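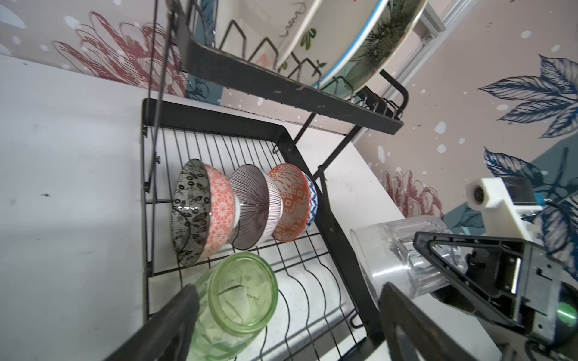
*Puesto de vajilla, vista de la cámara de muñeca. Escurridor de dos niveles, cuatro cuencos tumbados abajo y un plato en los separadores de arriba.*

# Jornada de puertas abiertas en Sitent: notas sobre la celda de vajilla

**ekoivula_taller**

Estuve el lunes en la jornada de Sitent y dejo aquí lo que apunté, porque en el hilo de anuncios se pidió un resumen técnico y el folleto no dice casi nada. Había tres puestos; solo hablo del segundo, el de vajilla, donde me quedé casi toda la mañana.

La configuración es bimanual, con pinzas de dos dedos y cámara en la muñeca. La presentación la hizo Pirjo Toivonen y del control se ocupaba Guoqing Yu. La tarea consistía en vaciar y rellenar el escurridor con piezas mezcladas: cerámica decorada, un tarro de vidrio verde claro y un recipiente de plástico transparente.

Datos que dieron de viva voz:

- Bucle de control a 100 Hz.
- 415 demostraciones teleoperadas para esta tarea, todas grabadas en el mismo puesto.
- 2 operadores distintos para la grabación.
- Sin sensor de fuerza en la muñeca. El contacto se estima por corriente de motor.

Lo último me parece lo más discutible. Con cerámica apoyada contra cerámica, la estimación por corriente se queda corta en cuanto hay rozamiento en la reductora. Lo pregunté y Yu contestó que compensan la fricción con un modelo identificado por eje, sin dar el error residual.

---

**marga_plc**

Gracias por el resumen. ¿Tiempo de ciclo? Sin eso no se puede valorar nada. Llevo años oyendo hablar de manipulación diestra y el tiempo por pieza siempre falta en la diapositiva.

---

**ekoivula_taller**

No lo dieron. Cronometré por mi cuenta una pieza, un cuenco, desde la aproximación hasta soltarlo: 9 segundos. Una sola medida, no sirve como estadística.

---

**marga_plc**

Nueve segundos para un cuenco. Una persona lo hace en uno y pico y sin mirar. En Kemppainen, donde trabajo, esa celda no pasaría ni la primera reunión.

---

**r_villacorta**

Estás comparando con un puesto de producción y no lo venden como tal. Yo fui en el turno de las 16:00 y Toivonen lo dejó claro al empezar: lo que enseñan es la generalización a piezas que no estaban en las demostraciones. El ciclo se optimiza después.

Lo que me interesó fue el material transparente. Un recipiente de plástico transparente con el cuerpo estriado es mal objeto para cualquier cámara de profundidad: el sensor devuelve huecos o directamente la pared de detrás. Y en este puesto la pared de detrás es papel pintado con flores rojas y hojas azul oscuro de gran tamaño. Como fondo para segmentar vidrio y plástico es bastante hostil.

---

**Esko Vainio**

Coincido con lo del fondo. En Pukida hicimos ensayos de agarre con vidrio sobre fondo gris mate y los resultados se hundieron al cambiarlo por uno estampado. Si la política se ha entrenado siempre delante de ese papel, tampoco demuestra mucho: puede estar usando las flores como referencia para localizar el escurridor. Habría que mover el escurridor a otra pared y repetir.

¿Alguien preguntó si lo han hecho?

---

**r_villacorta**

Lo preguntó Trinity Mercado desde el público. Respuesta: lo han desplazado sobre la encimera, pero siempre delante de la misma pared.

---

**Esko Vainio**

Entonces la generalización de la que hablan es a objetos y no a entornos. Es un resultado válido, pero hay que llamarlo por su nombre.

---

**hk_metrologia**

Soy Hilkka Kettunen, estuve por la mañana. Añado dos observaciones mecánicas.

Primera: los dedos de la pinza son negros y terminan en una punta plana. Para coger un cuenco por el borde funcionan. Para un tarro tumbado, con la superficie de aspecto craquelado, el contacto es casi una línea y cualquier par en la muñeca lo hace girar. Yo habría puesto yemas de elastómero con algo de curvatura.

Segunda: el soporte de la cámara del otro brazo es impreso en 3D. Para una demo, correcto. Para mantener una calibración mano-ojo durante semanas no me fiaría sin un control periódico. Les pregunté cada cuánto recalibran y la respuesta fue «cuando hace falta», que no es un intervalo.

---

**ekoivula_taller**

Sobre las yemas no estoy del todo de acuerdo. El elastómero curvo ayuda con el tarro y perjudica al entrar entre dos cuencos apoyados uno contra otro, donde interesa una punta delgada. El cuarto de la fila queda casi tapado por los demás y el hueco para el dedo es mínimo.

---

**hk_metrologia**

Se puede hacer una yema asimétrica: plana por fuera, curva por dentro. No añade más de un par de milímetros al espesor.

---

**ekoivula_taller**

Aceptado. Pero hay que ver cuánto dura con detergente.

---

**tornillo_sinfin**

Una pregunta de alguien que no fue: ¿por qué dos brazos? Para mover un cuenco de un sitio a otro basta uno.

---

**r_villacorta**

Para el cuenco sí. El segundo brazo permite sujetar una pieza mientras el otro despeja sitio, y pasar objetos de mano a mano cuando la orientación del agarre no vale para colocarlos. Un plato entre separadores de alambre exige llegar casi vertical, y si lo has cogido plano necesitas un reagarre.

---

**marga_plc**

O una ventosa y un útil de volteo, que cuesta la décima parte.

---

**r_villacorta**

La ventosa en un colador no agarra. Y el útil de volteo es para un diámetro conocido.

---

**marga_plc**

En una cocina industrial los diámetros son conocidos. Mantengo lo dicho.

---

**Esko Vainio**

Sitent repite la jornada en octubre en las instalaciones de Jaststead. Si va alguien del foro, propongo llevar estas preguntas por escrito:

1. Tiempo de ciclo por tipo de pieza, con dispersión.
2. Tasa de éxito con fondo distinto al de entrenamiento.
3. Error residual del modelo de fricción.
4. Intervalo de recalibración mano-ojo.

---

**hk_metrologia**

Añade la fuerza de cierre máxima sobre vidrio. Yo puedo ir, y llevo una galga por si dejan medir.

---

**marga_plc**

Apúntame también. El cronómetro lo pongo yo.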